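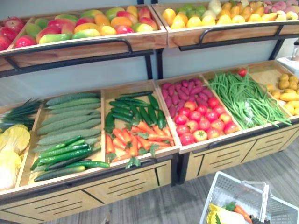
The Esar 60 is a track spotlight sold for small food shops, and I have been running five of them over a greengrocery layout in place of an older halogen set. Halogen is generous to reds and dull on greens, and most cheap LED heads do the opposite. Artificial fruit makes a useful test load, as it does not ripen between readings: the mangoes go from green through yellow and orange to red in one bin, with bright yellow lemons in the next, and a lamp with a weak red channel flattens the first bin long before it affects the second. Pale timber sides help too, because any green cast is easy to spot on them.

Fitting
The head clips to a standard three-circuit track. The locking lever is stiff and needs a thumb and a flat screwdriver. Beam angle is set by a ring behind the lens, with no index marks, so matching five heads is done by eye. Tilt holds well. Pan slips a little if the cable is left under tension.

Light output
At full power I measured 2000 lux on the produce with the head at normal ceiling height, which is more than most shops will want. I settled on a lower setting. Reds are good. Greens are the stronger result: pale matt cucumbers and dark glossy ones stay clearly separate, where the Rukmont head I used before pushed both towards grey. Glare on shiny skins is moderate and drops if the head is moved off the centre line.

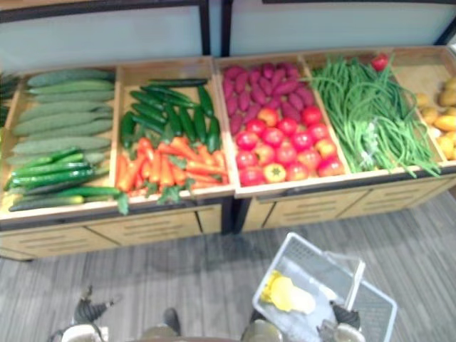
Dimming and noise
Dimming is smooth down to the bottom fifth of the range, then steps. Tanvir Navaratnam lent me a Givunon wall controller, and the steps were the same with that. There is a faint whine at low settings, audible at arm's length and lost once a chiller is running.

Heat
The casing is warm after an hour, and the lens ring can be turned without gloves. The fins face upwards and collect dust, so allow for a wipe every few months.

Verdict
Good colour, poor ring. I would buy it again for fruit and vegetables. For bread, the warmer Mondal head is still the better choice.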